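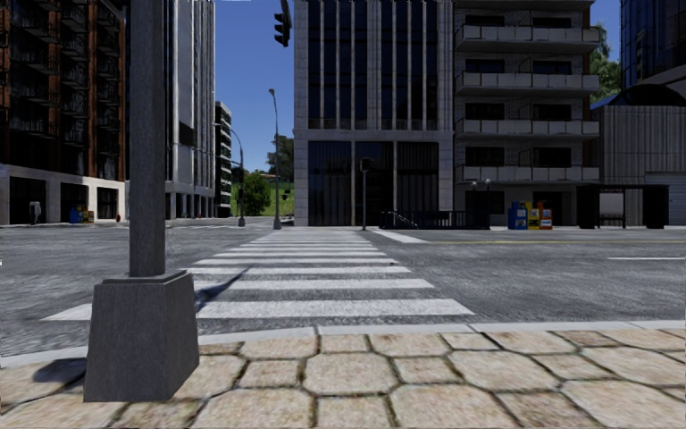

A simulated crossing used for sidewalk robot testing, seen from the near curb.

Before a delivery robot crosses a real street in Karthorpe, it has to cross a lot of streets that don't exist. The city's rules for sidewalk robots, which took effect in February, ask every operator to pass a set of simulated crossings first and hand over the logs.

The set has 231 crossings. Each one is run several times with changes in light, traffic and people on foot, for a total of 2,014 runs. An operator has to pass all of them with the same software it plans to use outside. If the software changes in a way that affects steering or braking, the runs start over.

Gidden, a small firm that carries groceries and pharmacy orders, was the first to go through the process. Its engineers expected trouble with fast cars. Most of their early failures came before the robot had left the sidewalk.

The rules say a robot waiting to cross must stop short of the curb and leave a clear path for anyone walking by. On a wide, open sidewalk that is easy. Put a lamp post with a heavy base close to the curb and there is less room to work with. Gidden's robot kept choosing a spot beside the post, where it blocked the way for a wheelchair. The firm had to rewrite how the robot picks its waiting place, and that took most of the spring.

Shadows were the next problem. A long shadow lying over the white stripes of a crosswalk can look like an edge or a gap to a camera. The rules don't tell operators how to deal with that. They say only that a robot may not stop or turn back in the road because of a mark or shadow on the surface. Operators can use any mix of sensors they like to get there.

Empty streets are part of the set too. Some operators complained that a crossing with no cars and no people proves nothing. The city kept those runs in. A robot that hesitates on an empty road has a fault that is harder to find when the road is full.

Bodin, which makes the Wustari simulator used for the runs, publishes a list of what its street models leave out. Loose gravel is on it, and so is standing water. Karthorpe's rules require operators to cover those gaps with supervised outdoor tests, with a person walking close enough to hit the stop button.

A passing score doesn't last forever. Operators must repeat 70 of the runs every year, picked by the city, and they get 7 days to send in the results. Gidden will get its first list next February.

Shares 231 | Comments 7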